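Prendix Community > Small Shops > Counters and Display

Snack counter layout and one very annoying cord

Viewed 263 times

tillside_gus
I've taken on the snack counter at our place in Kircombe and I'm trying to make it look like somebody meant it. It's one brown tabletop. The black machine with the yellow control panel lives on the left and I'm not allowed to move it far, so everything else has to work around it.

Two problems. First, the cord. It comes out behind the big red button, wanders across the table and ties itself in a knot next to the metal bar. I straighten it, I leave, it's a knot again. The plug on the end has a pair of round prongs and just lies there on the table looking foreign.

Second, I have a clear tiered stand, a rack for soft drinks and a basket, and no gift for this sort of thing. What goes where? My last attempt in February was compared to a lost property box. 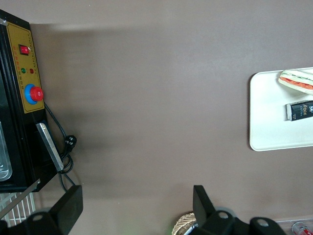 Polyxeni Panagiotou
Forum moderator, Counters and Display

Plug first. Round pins don't go into an Australian wall socket, so before anybody gets creative, find the rating plate on the machine and see what voltage it wants. If it's happy with ours, have a sparky fit the proper plug. A travel adaptor wedged in behind a snack stand is a poor long-term plan, though I've met several.

For the cord, take up the slack in one loose figure eight, hold it with a hook-and-loop strap (not a cable tie, you'll want it off again) and run the rest along the back edge in stick-on clips. Keep it well away from the button. You want a clear path to that button at all times, which also means no chips in front of it, however tempting the space.

As for the stand, heavy things low and light things high. Packets people grab without thinking go on the front tier. Leave a bit of empty table between the stand and the machine so hands have somewhere to go. Drinks at the back, where they make a sort of wall and can't be knocked into the biscuits.

Then post again when it's loaded up and we'll be polite about it.

2 people found this helpful

bulkbin_barry
just push the cord under something. been doing it 12 years
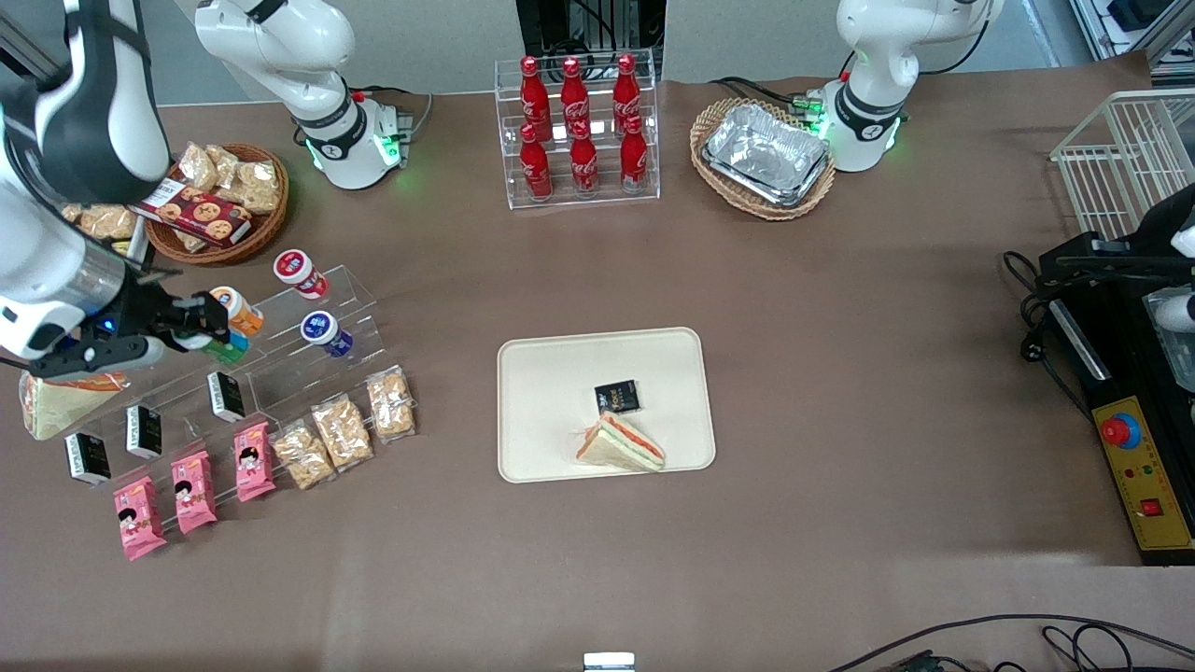 Kircombe, 26/11/2022

tillside_gus
Right, second go. Coke is up the back in its rack, three bottles on the raised row and three in front. Pink packets with the cartoon kid are on the lowest tier with the puffed snacks beside them, and the little black-and-white boxes get the middle. The basket has the bags of cookies and a red box of more cookies lying across the front. I ignored the bit about heavy things and put the jars up top, as they look important there. The sandwich is down the left end of the stand.

Is that any better?

Polyxeni Panagiotou
Much. The drinks are right and so are the small boxes in a row. I'd still bring the jars down and give the upper tiers to the puffed snacks, which nobody will mind having land on them. Stand the red box upright at the back of the basket if it'll stay there, with the clear bags in front of it.

The sandwich needs a fridge. Michailidis do a small glass-front Catinov that would sit on the next bench – roughly the price of a decent bike, sadly. Until then bring sandwiches out as they're asked for and put a handwritten sign where that one is.

You haven't mentioned the cord.

tillside_gus
I was hoping to get away with that. Strap's on order.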